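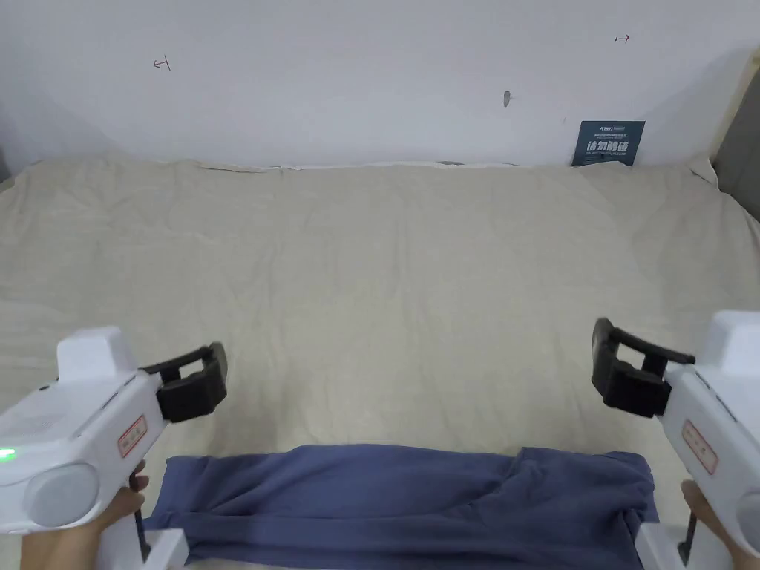

The Kandley fitted sheet is a plain-weave cotton sheet for mattresses up to 10 inches deep. Elastic runs along all four sides. Fabric is not pressed before packing – expect creases like those in the beige sheet on this bed until the first wash.

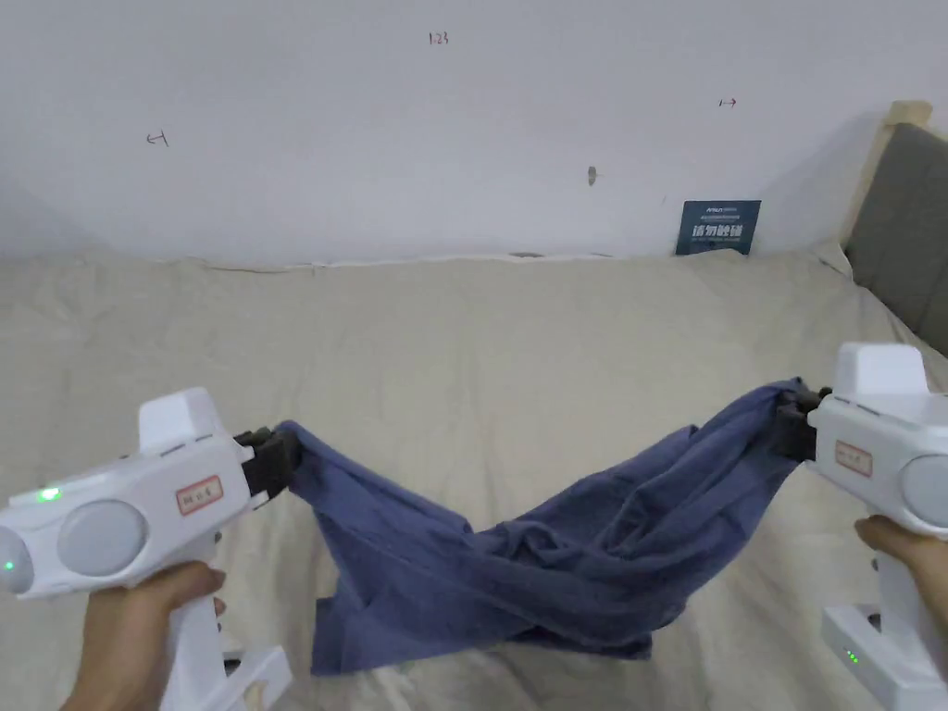

Wash at warm, tumble dry low. Dark items shed dye for the first 5 washes. Keep clothes like the dark blue one held over the bed out of the same load.
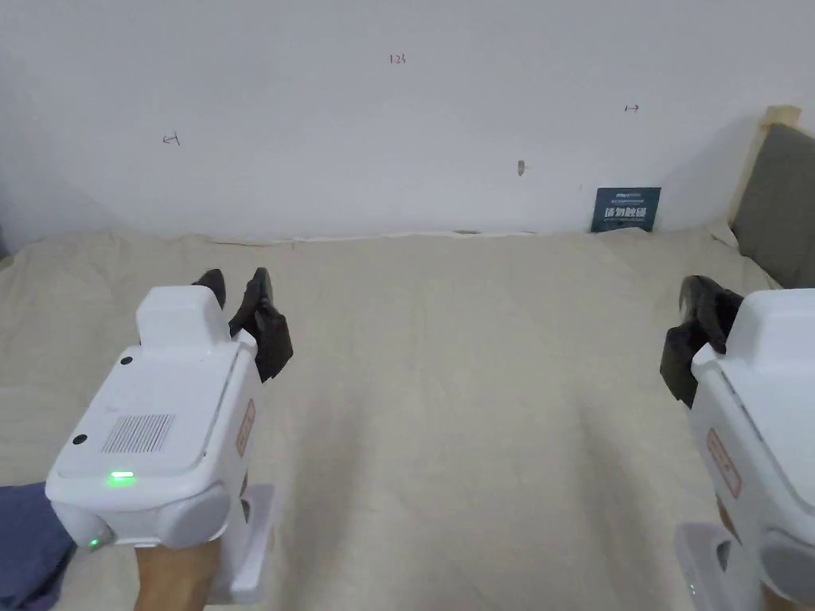 Sizes are twin, full and queen, item code 161. The cloth has no printed pattern. Pale beige shows soft folds and shallow ridges clearly against a white wall; Unberg gray hides them better. Sold singly or in packs of 2.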